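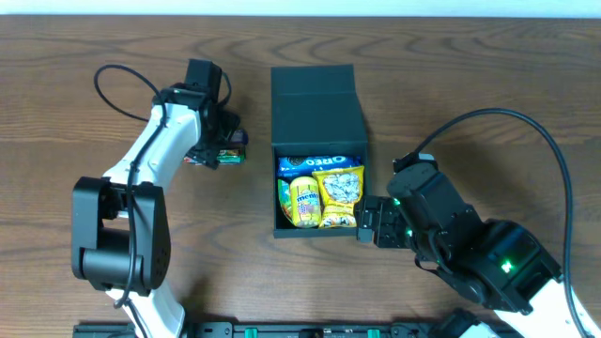

Relside Dual-Arm Tabletop Packing Station
Part no. 2671 – Service and safety information

Product status: In production
Notice in force: Finger hold-over on gripper release (revision 2, 24 August 2023)
Applies to: All stations with wrist controller firmware earlier than 409

Overview

The Relside tabletop station is a pair of light arms on a common rail, supplied for kitting and packing of small wrapped goods into cartons, trays and gift boxes. Each arm carries a parallel gripper with its own wrist controller. The station is sold to packing lines, training labs and integrators who need two arms working over a shared table without floor mounting.

This page covers the gripper hold-over fault. For dimensions, mounting patterns and electrical ratings, see the Specifications tab. For ordering information, see the end of this page.

Description of the fault

On affected firmware, a gripper may report "open" to the motion controller while the fingers are still applying closing force. The condition lasts between a fraction of a second and several seconds. During this time the motion controller treats the release as complete and starts the next move. The arm then leaves the place position with the item still between its fingers.

The consequences depend on the job:

– With bagged or flow-wrapped goods, the item is dragged out of the carton, or the wrapper is torn at the seal.
– With rigid tubes and small cylinders, the item is usually pulled over and comes to rest across the carton wall, where it blocks the lid.
– With a hinged carton, the fingers or the retained item can catch the lid and move the carton off its position. All later placements in that cycle are then offset.
– With both arms enabled in the shared zone, the second arm may enter on the assumption that the first is clear and empty. Contact between the grippers has been reported.

The fault has not been seen on pick moves. It occurs on release only, and more often when the grip force setting is above the midpoint of the range.

Cause

The wrist controller decides that the gripper is open by comparing the commanded position with motor position. It does not read finger position directly. When an item has been gripped at high force for more than a short period, the drive train stores some wind-up. On release, the motor travels the first part of its stroke taking up this wind-up and the fingers do not move. In firmware earlier than 409 the "open" flag is set at the end of that first part of the stroke.

The original acceptance test did not find this. It used a machined block, held for less than one second and released into free space. Soft packaging held for a longer carry was not part of the test. It has been added.

The first detailed report came from the packing cell at Garside, where an operator logged 2 lid strikes in one shift and kept the motion logs. The logs show the open flag leading the drop in motor current on both events. The same pattern was later reproduced on a bench unit at Tilness using film-wrapped bars and foil packets.

Indicator behavior

The wrist indicator shows that the wrist controller is powered and communicating. It stays green throughout a hold-over event. Do not use it to judge whether a gripper is open, empty or safe to touch.

No fault code is raised on affected firmware. From 409 onward, a hold-over that does not clear within the permitted time raises code G-12 and stops both arms.

Safety

Stop both arms before reaching into the work area. A paused program is not a stop. On affected stations an arm that looks stalled over a carton may be waiting for its next move with the release already recorded as complete, and it will leave without further warning.

Do not pull an item from closed fingers while the wrist is powered. The stored wind-up is released suddenly when the item comes free, and the fingers close the remaining distance. One pinch injury has been reported to us, to the side of an index finger. It needed no treatment beyond cleaning and a dressing.

To remove a retained item:

1. Press the station stop.
2. Wait for the wrist indicators to go out on both arms.
3. Support the arm by the forearm. Do not hold it by the gripper or the cable.
4. Turn the manual release on the gripper body until the fingers part.
5. Remove the item and inspect it. Discard any food item with a broken or stretched seal.
6. Check that the finger pads are seated and the wrist cable is not caught on the carton or table edge.
7. Return the carton to its mark before restarting.
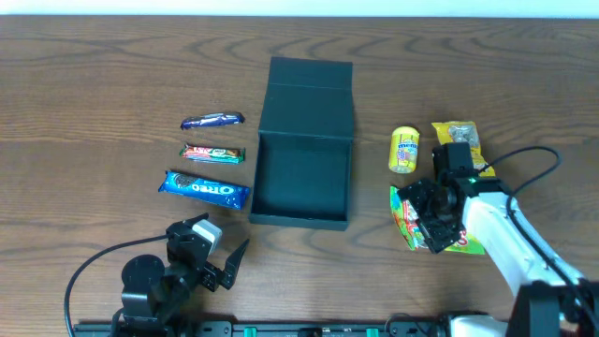

Restart from the home position only. Resuming in the middle of a cycle after a manual release causes the controller to continue with a stale gripper state, and the next placement may be run with nothing in the fingers or with the fingers closed over the carton.

Interim measures

Stations that cannot be updated at once may stay in use with all of the following settings in place.

Grip force: Set to the lowest value that carries the item without slip. Test with the heaviest and the smoothest item in the job separately.

Release dwell: Add a fixed dwell of 1000 ms after every open command, before any lift. This lengthens the cycle. It covers most hold-over events but not all, and is no substitute for the update.

Shared zone: Disable simultaneous entry. One arm must be fully outside the carton zone before the other is allowed in.

Lift path: Lift straight up until the fingers are above the height of the raised lid, then move sideways. Diagonal exits are the main cause of lid strikes.

Carton fixing: Use a locating fixture or corner stops. An unfixed carton will move if a retained item touches the wall, and the controller has no means of knowing that it has moved.

Stations that run unattended must be updated before further use. The interim measures do not apply to unattended operation.

Corrective update

Firmware 409 delays the open flag until the motor has passed the wind-up zone and the current has dropped below a set threshold. It also adds the G-12 stop described above. The update is loaded over the station service port, one wrist at a time. Both wrists must be on the same version. The motion controller will refuse to start a two-arm job if they differ.

After updating, run the release check from the service menu with a soft item in each gripper, held for the full check period. The item must fall or rest free before the arm lifts. Repeat for each arm and record the result in the station log. If either arm fails, take the station out of service and contact support.

Programs written with the interim dwell will still run. The dwell can be removed once the release check has passed, but the straight lift should be kept.

Known limits after update

Firmware 409 does not detect an item that sticks to an open finger. This happens with torn wrappers, adhesive labels and static on thin film. The fingers are open, the flag is correct, and the item still leaves with the arm. Clean the pads at each shift change and replace any that are glazed or cut.

The Clisilar fingertip sensing kit detects a retained item by contact and may be fitted to either arm. It takes up one auxiliary input per wrist and reduces the maximum opening slightly. Check clearance against the widest item before ordering – particularly for pouches and bags, which spread when gripped.

Ordering and support

The firmware update is free of charge for all stations, in or out of warranty. Replacement finger pads are supplied in pairs. Sensing kits are supplied singly, so a two-arm station needs two.

Shipments from October onward leave the factory with 409 installed and the release check record in the document pouch. Stations bought from resellers should be checked regardless of purchase date.

Reports of lid strikes, gripper contact or any injury should be sent to Tia Kershaw, Product Safety, Relside, with the station serial number, wrist firmware versions and the motion log from the cycle concerned. Export the log before power is removed from the motion controller. It is held in volatile memory on units without the logging option.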